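Publish the Price of the Exam

My clinic software at Clatard prints an estimate in 30 seconds. Most owners never see one before they are standing at the front desk with a sick animal. I think every small animal practice should post its exam fee and the price range of its ten or so most common procedures, and I have thought so since I managed the desk at Uçar, where the fee list was kept in a drawer.

The usual objection is that cases vary. They do. A dental cleaning on a young cat and one on a cat with resorptive lesions are different jobs, and the second can cost several times the first. A range handles this. So does a line stating what the low figure leaves out, such as extractions, X-rays or bloodwork.

Litter box problems show the cost of silence well. A male cat that strains and passes little or no urine may be blocked and needs to be seen at once. Owners who fear an unknown bill will change the litter, move the box and wait overnight. 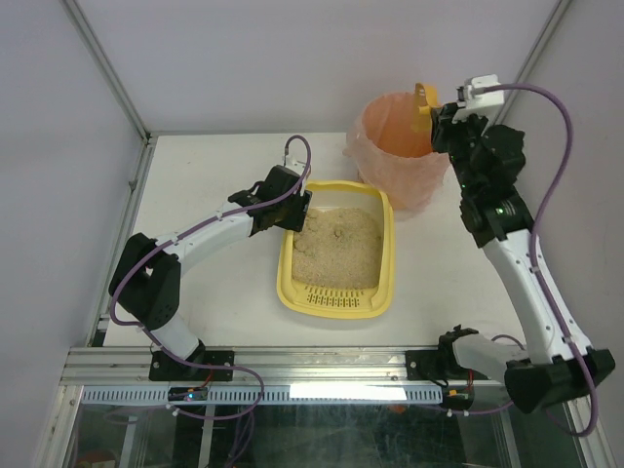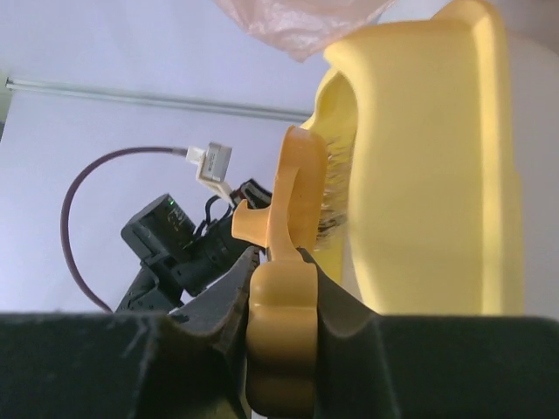
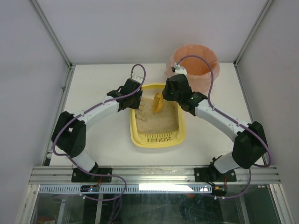

When Ullberg began posting its fees in September, I asked the practice manager, Müzeyyen Sarıgül, for her phone log. Of 62 price calls in the first month, 9 ended with the caller booking elsewhere. She had no count from before the change, so the log proves little. She did note that the remaining calls were shorter, and that fewer people disputed the bill at checkout.

A second objection is that posted fees invite comparison on price alone. Some of that will happen. Owners already compare by phone, though, and the answers they get often leave out the same items. A written list with its exclusions stated is a better basis for comparison than a number given from memory at 2 in the afternoon with three people waiting.

The list should carry the month it was last revised. Drindivero still has one on its site with no date at all, and its exam fee does not match the one quoted by phone.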